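Manipulation Lab, Unit 8
Comparing hand-held grippers on soft packaging
Handout and lecture notes
Instructor: Romana Brabec. Lab assistant: Larasati Kusuma.

Read before the session
Bring your notes from Unit 7 on contact models. You will need the part on friction cones, and you will need to accept that it only half applies. Everything in that unit assumed a rigid object. A sachet or a pouch has no fixed shape, and the place where you grip it changes what it looks like to the camera.

1. What the unit covers
We compare two-finger grippers that a person holds and moves by hand. The operator does the reaching and the closing, and the tool records. A recording made this way can later be used to train an arm that carries the same fingers. If the fingers on the arm differ from the fingers on the hand tool, even by pad thickness, you should expect trouble on thin items.

The questions for this unit are practical ones. How close to the tabletop can the fingertips get? Do both pads meet flat, or does one edge touch first? Can the camera still see the item when the fingers are closed? How tired is the operator after 50 picks?

2. The objects
Pouches, sachets and zip-top bags make up most of the set. They were picked for being annoying. Printed film is shiny, and the panel you want to see tends to fold under the pad. Sealed edges are stiffer than the middle of the bag, so a grip on the seam behaves differently from a grip on the face. Write down which one you used. "Gripped the pouch" is not enough for the log.

The container is an open black box. Cables share the box with the packets, and they matter more than they seem to. A loop of cable can get between the pad and the pouch, and from the operator's angle the grip may still look fine.

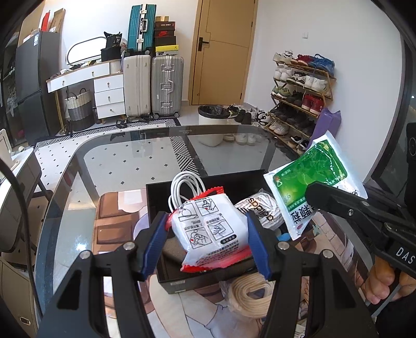 3. Two tools over one box
When two grippers work close together, each one becomes an obstacle for the other. Agree before you start which hand approaches first and from which side. In the log, the left and right tools get separate lines, even if they moved at the same time.

Things to check during two-handed work:
Jaw opening at the moment of approach, left and right.
Whether the pads close on the face, the seam or a corner.
Whether either tool blocks the other camera's view of its own fingertips.
Contact with the box wall. Note it even if the pick succeeded.

Glass tabletops need a word of their own. A depth camera may read through the glass and return the floor, and a color camera picks up whatever is printed underneath. Nesma Hamdy's segmentation notes (on the course page, file 11) cover this with patterned backgrounds. Read her section on false edges before you choose your settings.

4. Finger pads
The pads do most of the work on thin film. A soft pad spreads around a wrinkle and holds at low force. A hard pad needs more force for the same hold and can crease the packet. The lab keeps two sets of spare pads, labeled Mollier and Carberg in the drawer. Mollier is the softer one. Do not mix them on one tool.

Clean the pads before each block of trials. Dust from cardboard is enough to change the result.
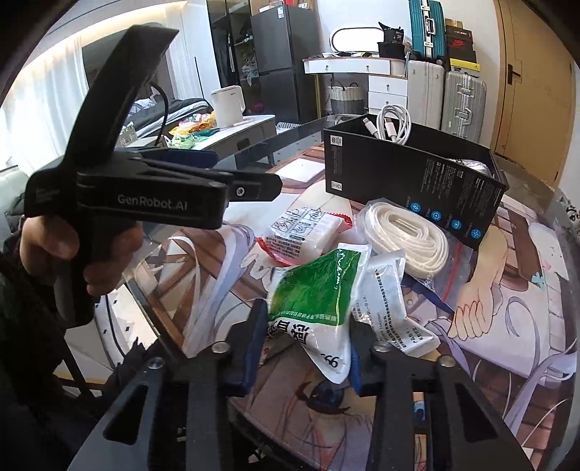 Brno, August
Notes from the summer run, added by Vilém Bednárik

We ran the comparison with a small group and logged 729 picks. The full table is in the shared folder under Vululia, which is the name of the log template and nothing more.

Most of the failed picks were on flat packets lying directly on the glass. The fingers have cut-outs that save weight, but the tip has to come in nearly level with the table to get under an edge. Operators who pushed the packet against something first, usually the box, did better. Those who pinched from straight above did worse. We did not see a clear difference between left-handed and right-handed operators, though the group was too small to say much.

A crumpled bag was easier than a smooth one. The folds give the pads something to close on.

Rima Nassar held a pistol-style tool for more than an hour and reported a sore wrist. Please take a break between blocks and write the break into the log.

5. To hand in
One completed log per pair, with failed picks included. A half-page comparison of the two pad sets on at least one pouch and one sachet. A short note on camera view: at which point in the grasp did you lose sight of the item, and for how long?

Šimko, chapter 4, is optional reading. Logs go to Larasati by 5 p.m. on the day of your session.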